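Tolerance and Fit in Children's Shape Sorters
Project report, second-year Product Design
Demyd Savchuk, Sulastri Liew
Supervisor: Kamlesh Dwivedi
May 19, 2019

1. Background

Shape sorters are sold for children from about one year of age. The task is simple to describe, but difficulty depends on several factors that are rarely stated on the package: the clearance between block and opening, the number of orientations in which a block will pass, and the similarity of the openings to each other. Our project looked at the first two factors.

We define clearance as the gap on each side of a centered block. Rotational order is the number of distinct orientations, within one full turn, in which the block fits. A square has order four, an octagon order eight. A circle fits in any orientation. A cross with equal arms has the same order as the square but a longer outline, and its inside corners give more places for the block to catch.

2. Method

The study was run at the Mesthorpe play center in March. Twenty children took part, all with written consent from a parent. Each child was given one block at a time and allowed as many attempts as they wanted. Anjani Ong recorded the result of each attempt on a paper form, and a second observer checked the forms against the session notes.

Material affects the result. Foam yields slightly at the edge, so a block that is a little out of line may still be pushed through. Hard boards do not allow this. Board thickness matters as well, because a thick board guides the block once it has entered but also gives it more wall to rub against.
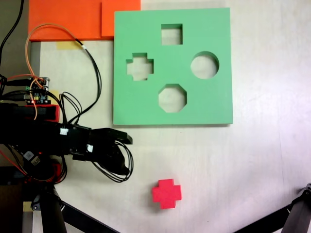
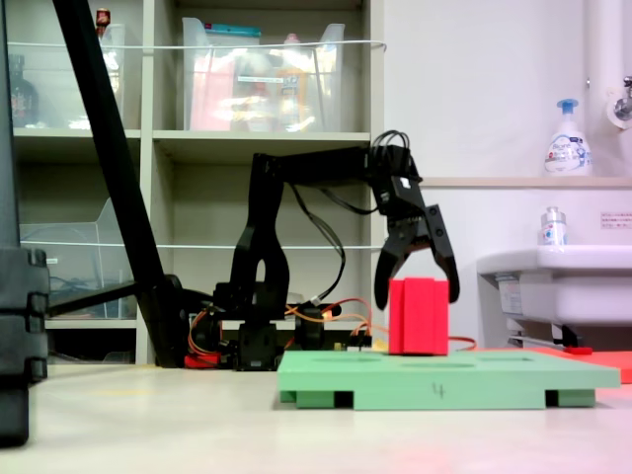

Attempts were sorted into three groups: clean insertion, insertion after correction, and failure. A correction was any turn or shift made while the block touched the board. Attempts in which the child chose the wrong opening were kept in a separate list, as they concern recognition and say little about fit.

3. Results

A total of 226 attempts were recorded, of which 138 ended in insertion, clean or corrected. Failures came mostly from the cross and the square. In both cases the usual error was a small rotation away from the correct angle — the child had found the right opening and was pressing straight down.

The octagon gave fewer failures than we had predicted. Its flat sides are short, and a small turn in either direction brings it into line.

4. Limitations

The group was small and came from a single center. Block height was not controlled, and taller blocks are easier to grip and turn. We also did not separate left-handed and right-handed children.

Danang Nair has offered to repeat the cross and square trials with three clearances per shape, using the same form. The blank form and the raw counts are in Appendix A.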